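How to Clean White Window Bars, Trays and the Floor Below Them

White trim shows everything. A window with horizontal bars has more ledges than a plain one, and each ledge collects its own line of dust. The same goes for low white trays and panels that stand near the floor. This page covers the order I use for a room with both. It takes most of a morning the first time and much less after that.

What you need

Two buckets
A soft brush, 23 mm wide or close to it
Four microfiber cloths, two for wet work and two for drying
A 500 ml spray bottle
Mild dish soap, or a neutral cleaner such as Stino
A flat mop
A vacuum with a brush head
Cotton swabs
A plastic scraper

I buy Stino concentrate and mix it as the label says. Dish soap works as well if you keep it to a few drops per bucket. Too much soap leaves a film on white surfaces and you end up rinsing twice.

Before you start

Move boxes and bags out of the trays and put them on a table. Lift any loose boards off the floor and lean them somewhere they won't slide. If a cardboard box has gone soft at the bottom, replace it now. Check that cords near the window are up out of the way of drips, and unplug anything you plan to wipe near.

Pick a gray day if you can. Direct sun dries the cleaner on the glass and leaves streaks.

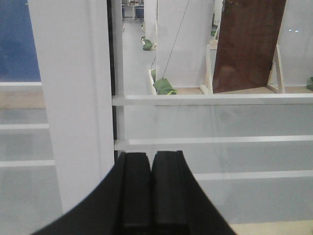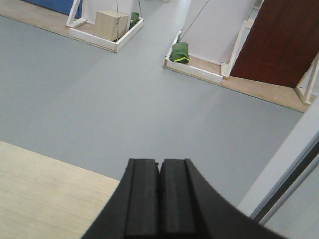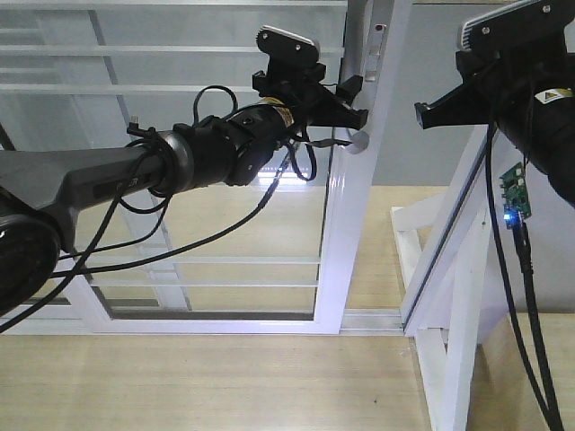

Step 1: Dust dry

Start at the top of the window frame with the dry brush. Work along each bar from the center post outward, then do the underside. The undersides are usually worse than you expect. Vacuum up what falls before any water comes out. Wet dust turns to gray paste and gets into the corners.

Step 2: Wash the bars

Fill one bucket with warm water and cleaner and the other with plain water. Wring the cloth until it no longer drips. Wrap it over a bar and pull it along in one pass, so the top and bottom edges get done together. Rinse the cloth after every two bars.

Use swabs where a bar meets the upright. If paint or old caulk has run onto the glass, push it off with the plastic scraper held flat. Don't use a metal blade on coated glass.

Step 3: Latches and knobs

Wipe latches with a damp cloth and dry them right away. A sticky latch is usually just dirty. Open and close it a few times, clean it again, and put one drop of light oil on the pivot. I use Areser oil, but any light household oil will do. Wipe off the extra or it will pick up dust.

Step 4: The glass

Spray the cloth, not the pane. Go side to side on the inside and up and down on the outside. When you find a streak later, the direction tells you which face it's on. Change to a dry cloth as soon as the first one feels damp.

Step 5: Trays and panels

Low white trays get scuffed along the front rim. Try a damp cloth first. If the mark stays, make a paste of baking soda and water and rub lightly with one finger under the cloth. Rinse well. The inside corners need the brush again, dipped in the soapy water and shaken out.

Wipe raw wood with a barely damp cloth, along the grain, and let it dry standing on edge. Wet wood laid flat on a smooth floor can leave a mark on both.

Step 6: The floor

Vacuum first, then mop from the window wall toward the door. For a smooth light floor, use half the cleaner you think you need and go over it a second time with plain water. Get the strip along the base of each panel by hand. The mop head rides over it.

Let everything dry for an hour before the trays and boxes go back.

Keeping it up

I do a dry pass on the bars every Friday and the full wash in April and October. If you want to paint instead of clean, Dijkstra trim enamel has held up for me on window bars, two thin coats over a light sanding. One can cost me 279 kronor at Skoltidbridge and I still have some left after two windows. Wait for the paint to cure fully before washing it, and go easy on the edges. If you wet-sand between coats, 2,000 grit is too fine to do much. Use something coarser and wipe off the dust with a damp cloth before the next coat.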